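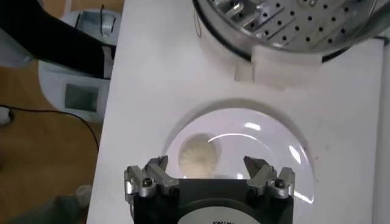 May 2, 2023 – Flatholm cell, wrist cam policy, dumpling transfer

Carried on with the dish-to-steamer task. Retrained overnight on the 200 demos from Bednarek, wrist view only, no overhead. Same action chunk as before, 8 steps.

Ran 49 trials. Main result: dropping the overhead view hurts less than I expected on the pick, more on the place. Pick is fine when the dumpling sits left in the dish. Near the right side of the rim the glare gets it, policy hovers, then closes high. Clear dish was a dumb choice for this but the Adammont baseline used one so we're stuck with it.

Place failures – 18 of them, nearly all the same: fingers come in over the steamer too low and clip the rim. Steamer is only partly in view at the start pose, so the net is guessing where the top edge is. Raising the start pose should help. Try that before touching the network.

Pointed tips also mark the pleats if grip force is left at default. Turned it down in the Drurent config, forgot to commit, will do tommorow.

To do:
redo the right-side starts with the bench light off
colour jitter back on, someone turned it off in November
higher start pose, same seeds
log the gripper width, its not in the bags at all right now

Don't quote the place number to anyone until the start pose is sorted.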